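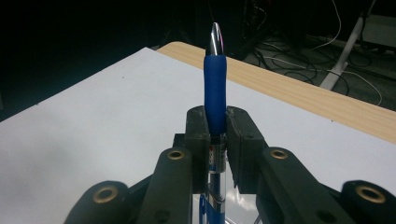 wickerandwool wrote:
Hello everyone, I hope you're all having a cozy week! I finally got my hands on the new Hululik home collection and I've been dying to talk to somebody about it. I went over to the Hiltham store with my mother (we made a day of it, lunch and everything) and came home with two cushion covers, the small table runner and a throw I really didn't need. The colors are so much softer than last year's. There's a blue in there, a proper navy like the rubber grip on that ballpoint, and it looks wonderful next to my oatmeal couch. I wrote out a whole wish list when we got back and it came to almost 200 dollars, so now I have to be sensible. Has anyone else seen it in person? I'm torn between a second throw and the big floor cushion.

plumporch wrote:
Oh, I was hoping someone would start this thread! I have the floor cushion in the rust color and my dog has claimed it, so that tells you it's comfortable. I do think the throws are thin for the price, though. Mine started to pill in January and I'd only had it since the holidays. I know the new ones are supposed to be a different weave, but I'd want to feel one first.

Bristeck_Nana wrote:
I'm going to disagree a little, plumporch, and I hope you don't mind! I've washed my throw at least 9 times, always on cold, and it looks as good as the day I bought it. Are you putting yours in the dryer? Mine goes over the back of a chair. The floor cushion I sent back. It was 100 dollars and flat as a pancake within two weeks.

plumporch wrote:
Never in the dryer, I promise! Maybe I just got a bad one. And mine is still nice and puffy, so we've had exactly opposite luck, haven't we?

wickerandwool wrote:
Well now I'm more confused than before, but thank you both, I love hearing it all. 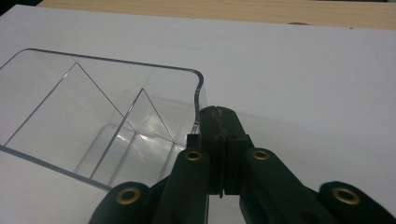 I went through my list again last night with a cup of tea and took off the lamp and the second runner, and that brings me down to 163 with the throw still on it. My mother says to wait for the sale. She has been saying that about everything since I was a little girl, and I've missed out on plenty of nice things because of it!

sanduhouse wrote:
Has anybody looked at Sandu for throws? Heavier, in my opinion, and the fringe is tied instead of cut. Fewer colors, and the blue is more of a gray.

Bristeck_Nana wrote:
I find Sandu scratchy, but my sister swears by it. Wickerandwool, your mother is right this time, the sale at Hiltham starts 25th October. Get there early for the navy!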